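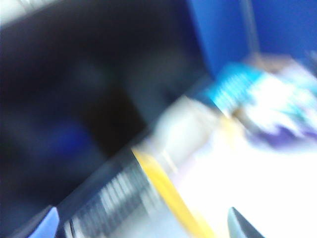
Thursday, September 12, 2019 — Skirnis display, blue background

The blue is up and I love it. I've been nervous about this color since Vilmos Bognár first held the sample card against the old beige and said "that one," because a color that strong on a card can turn into a swimming pool at full size. It hasn't. It's a proper vivid cobalt, and the bright stuff in front of it jumps out — turquoise and cyan especially, then white, with purple coming up better than I had any right to expect.

Paint notes, so we can repeat it

Color is the Bellura blue from Borbély, batch 3378. Write the batch on the lid as well as the side, please! The side label is already half gone under drips.

Two coats over gray primer. The first coat looked terrible, patchy and sort of chalky, and I nearly phoned to complain. I left it overnight and the second coat pulled it all together. Short-nap roller, long strokes top to bottom, no going back over anything once it starts to drag. I did go back over one bit near the door side and there is a dull spot there the size of my hand. I can find it. I doubt anyone at Plurnutstead will.

Sanding between coats: quick pass with the worn 320 pads, wipe down, done. The new pads cut too deep and leave scratches that show when the light comes from the side.

What stands well in front of it

Spent most of the afternoon on this and it was the best part of the week. I tried nearly everything off the sample shelf, one piece at a time, then in pairs.

Turquoise / cyan: superb. Close enough to the blue that they look related, light enough that the edges stay clear.

White: very clean, though a big area of it takes over. Better in small doses next to a color.

Purple: I expected mud. With the darker purples I got mud. The lighter ones are lovely, and with turquoise next to them they really sing.

Red: no. It buzzes at the edges and made my eyes water after a few minutes.

Yellow: works, but it looks like a hardware store.

Black and charcoal: they sink. Navy sinks even more, you get one big dark lump with no shape to it. If we have to show anything dark, it needs something pale behind it.

Vilmos wanted to see the turquoise and purple pieces grouped tight, almost touching. I wanted gaps. We tried his way and he's right, from across the room it reads as one bright thing and you walk over to find out what it is. Going with that for the center. I get my gaps on the ends.

Light

The 3000 K lamps are wrong for this. They pull the blue toward gray and the purples go brown and tired. Swapped in the cooler ones from the cutting table and everything woke up again. Need to order a set so the cutting table gets its own back — whoever is cutting tomorrow, sorry, use the clamp lamp for now.

Keep the lamps well out to the side. Straight on, you get a shiny band across the paint even though it's sold as matte.

Things that went wrong

Masking tape left on too long along the bottom, took a thin strip of primer off with it. Filled, sanded, needs touching up. Cheap tape, my fault, I thought I'd save a trip.

Also got blue on the good level. It came off the body with warm water and a plastic scraper, but the vial end is still a little festive.

To do

Touch up the bottom strip and the dull spot by the door side.
Order 20 felt pads, the thick ones.
Ask Borbély if the same blue comes in a smaller can. We have plenty for the panels, but I want some for the shelf edges and would like to keep a sealed one in reserve.
Make a painted test board with both coats and the primer showing, and hang it next to the sample shelf.
Decide with Vilmos on the white lettering. He says thin, I say thick. Cut both and look at them from the far wall.

Brushes are soaking in the left-hand sink. Don't empty it, I'll do them first thing.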